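**Laundry cell upkeep meeting, February**

Present: Kulap Ratanaporn (chair), Nuanchan Khunthong (notes), both shifts of the cell team, two from the Ellov fitting shop
Started 9.30, finished a little before 11

**1. Last month's notes**

Agreed as written, with one correction: the spare motor cable is on the shelf by the charger and has been all along. Apologies to the night shift, who were asked to look for it twice!

**2. The left gripper**

Most of the meeting went on this, and happily so. The left gripper has been letting go of heavier clothes on the way up, mainly sports tops with thick printed numbers. Kulap took the fingers off and found that one had worked slightly out of line with the other, so the tips met at a corner and the grip depended on luck.

She squared them up against the flat gauge, put fresh thread lock on the screws and ran 100 lifts with the mixed sports bundle. Two drops in the whole run, both with the same slippery pair of shorts. Before the work we were losing far more than that and had stopped bothering to write them all down (we will write them all down from now on, please).

Nuanchan asked if the right gripper should have the same treatment while the tools are out. Kulap would prefer to leave it alone until the left has done another 200 lifts, so that we have one untouched side to compare with. Everyone was happy with that.

- Kulap to finish the 200 lifts on the left and put the drop count on the cell sheet.
- Right gripper: check the finger screws by hand only. No stripping down yet.

**3. Cables at the wrist**

The Ellov pair had a good look at both wrists. The teal plugs are sound and seated properly, but the left cable was being tugged at full reach. They have given it a longer loop and it now moves beautifully, with no pull on the plug at any point of the lift. It is a tiny change and a lovely one to watch.

There was some talk about whether the white sleeve further down the left arm should be tied in a second place. It rides up after a long shift and bunches at the elbow. Agreed to try a soft tie, done up loosely enough to get a finger under.

- Ellov to send over a bag of soft ties.
- Day shift to check the loop at every start-up, with the arm at full reach and then folded right in.

**4. Brackets**

The green bracket on the left stays green and the white one on the right stays white. Someone asked about ordering a matching pair from Dekix. The answer from the floor was a loud no: being able to say "green side" over the noise has saved no end of muddle about whose left is meant. The labels on the job cards will be changed to say green and white to match.

- Nuanchan to redo the job cards.

**5. Where the basket goes**

The basket has been creeping. It is light, the floor is smooth, and each time a sleeve or a cuff catches the rim it shifts a bit. By the end of a run the arm is lifting from one end of it and the program still thinks it is lifting from the middle.

Ideas put forward: rubber feet, a strip of tape to mark the corners, or a weight in the bottom. The weight was dropped quickly, as the fingers would sooner or later meet it. Kulap likes the rubber feet. Night shift like the tape, which can be done today. We will do the tape now and test the feet when they come.

Also raised: paper tags. Clothes from the Plerier bundle still have theirs on, and a tag caught between the fingers makes the pinch slide. The tags need to stay on for sorting, so the advice is to start lifts with the tag well clear of the grip, and to note it on the sheet when one gets caught.

- Night shift to tape the corners before the next run.
- Kulap to order rubber feet.

**6. Cleaning**

Red fluff! It gets in round the finger joints and packs down hard. The soft brush lifts it out very well if used every 30 lifts, and badly if left until the end of the day. Please don't use the air line on the joints, it only drives the fluff further in.

**7. Anything else**

Nuanchan thanked the night shift for their notes on the drops, which were a great help in tracing the finger problem. The next meeting will be at the same time, in the Ratanaporn room if it is free. Drop counts to Kulap beforehand.

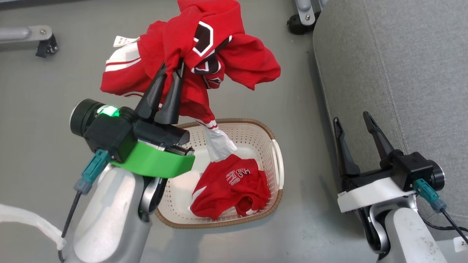
*Item 2: red sports top held in the left gripper (green side) over the basket, right gripper open.*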